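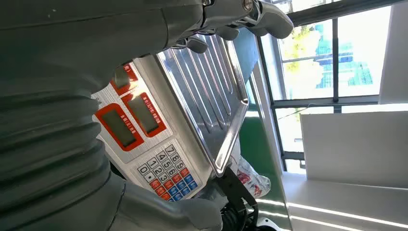 A Knob of Butter: How Recipes Tell You How Much
Project report by Fumiko Tsuchiya and Higinio Magaña
Handed in 5th March

1. What we set out to do

Our project began with an argument over a sponge cake. One of us grew up in a house with kitchen scales and the other in a house with a mug, and each of us thought the other had been badly brought up. We asked our tutor, Reinaldo Brandão, whether this could be turned into coursework. He said most things could.

The question we settled on was how home cooks have written down amounts, and when weights took over from spoons, cups and guesswork. We wanted a large pile of recipes written by ordinary people, with no chefs in it. Chefs weigh everything, or say they do.

2. Where the recipes came from

The town library at Villalobos keeps a run of parish and school cookbooks, the kind sold to mend a roof. We also borrowed two private notebooks from Cirilo Aguirre, whose grandmother wrote in pencil and crossed out with real feeling. Between them these gave us 1,313 recipes we could read. There were others we could not read, mostly jam.

Our plan had promised more than 2,000. The plan was written in June, when we were younger.

3. How we sorted them

Each recipe went into one of four groups. "Weight" meant that the main dry ingredient was given in grams or ounces. "Volume" meant cups, spoons or pints. "Object" meant an amount tied to some other thing, such as butter the size of an egg. "Faith" meant no amount at all, as in "add flour until right".

We each sorted the whole pile separately and then compared notes. Our worst disagreement was over the teacup. Higinio held that a teacup is a measure of volume. Fumiko held that a teacup is an object and that anyone who has seen two teacups knows it. We gave it to volume in the end, and Fumiko would like it recorded that she was tired.

4. What we found

Cakes went over to weights first. Bread came later than we expected, and soup has still not arrived. Even in the newest books a soup recipe will ask for "a few carrots" and leave you to examine your conscience.

Object measures last longest for butter. We met walnuts, eggs, thumbs and in one case "a matchbox, the old sort". None of the writers seemed to think this needed explaining, and for their first readers it probably didn't.

Faith recipes were nearly all for things the writer must have made every week. Cirilo's grandmother gives exact weights for a Christmas cake and nothing whatever for her daily flatbread, apart from the word "enough", underlined. We think people write down what they are afraid of forgetting.

5. The baking test

We picked one plain biscuit from the Villalobos school book and gave it to 9 classmates in its original form, which asks for "2 good cups of flour". Everyone then weighed what they had taken as a good cup. Teodoro Trujillo packed his down with the back of a spoon and produced something that could have been used in the roof the book was raising money for. The lightest cup made a biscuit that spread into its neighbours. All were eaten, so we can't claim that accuracy matters very much to students.

6. Problems

Few of the books have a printed date, and we had to guess from the adverts and the typeface. Some recipes had plainly been copied from packets. We left them in, although a packet does not really count as an ordinary home cook. We also used two different sets of scales in the baking test and only checked one against the other afterwards. They agreed on sugar and had a slight difference of opinion on flour.

7. If we did it again

We would include drinks, which we left out for reasons neither of us can now remember. We would also talk to more people who cook by eye. Cirilo offered to ask his aunts and we said there was no time, then spent an afternoon on teacups.

Our sorting sheets are in the department office, in the blue folder with the butter on it.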